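3.2 Tabletop scenes
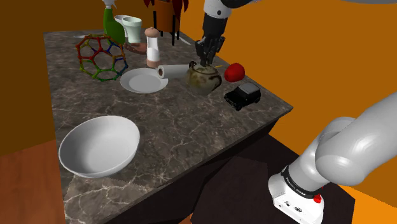
Figure 4. Simulated countertop scene, with the Franka Emika gripper lowered onto the teapot.

The student teams in the Sturik course project all worked in the same simulator. Each team wrote a grasp planner and submitted it by Sunday. Bukola Bashir built the scene generator, which drew household objects at random and set them on a countertop. We generated 436 scenes and held back 93 for grading. Large items such as the bowl in Figure 4 were kept as obstacles only. Teams had five attempts per scene. A grasp was scored as successful if the object stayed in the gripper through a 28 cm lift. Collisions with other objects were logged but did not end an attempt.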